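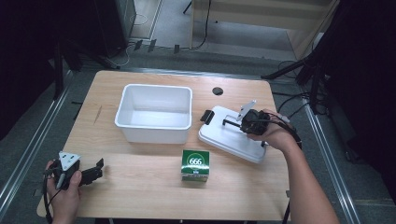 Nusura hand-held grippers, pair: review after one budget year

7 Aug 2023

We bought two of these in January, when the plan was still to put the whole year's equipment money into a second arm. The arm quote came back far over what we had. A pair of hand-held grippers lets a person do the task directly while the jaws and the cables do the recording, so we could start on the packing work without waiting for the arm.

What you get is the left and right gripper, the brackets for the top, two cables and a printed sheet. Stemness sold us the set and shipped it in one carton. Setup took an afternoon, most of it spent on the recording computer.

The jaws are good. They hold thin, flat things better than I expected, and container lids were the part of our task list I worried about most. Small cardboard boxes are easy. Pressing down hard on anything is less pleasant — the grip is shaped for squeezing, and your wrist does the rest. After 20 minutes I want a break.

The cables are the weak point. They come out near the hand and you feel them on every reach. We replaced one at 169 hours, when it started dropping out, and the spare cost more than it should. Order one spare per gripper with the first purchase. Stemness took three weeks to send ours.

Some notes for anyone writing a budget:

Plan for the table and the floor as well as the grippers. Cable clips, stands and a decent work surface came to more than I had put down, and I had to ask for the difference in a separate request.

Props are cheap but they add up. Tubs with lids, small boxes, trays. We set aside 100 dollars and spent 176.

Skip the carrying case. The carton works.

I also tried the Skanutari pair for a week on loan. They are lighter, and the cable leaves from the back, but the jaws open less and our larger tubs were out of reach. If you only handle small items I would get those. The Milošević set was over our limit, so I can't compare it.

Would I buy the Nusura again? Yes, at the same price, with the spare cables on the same order. Four stars out of five. The second arm has moved to next year's request, and I have put the grippers down as staying in use either way.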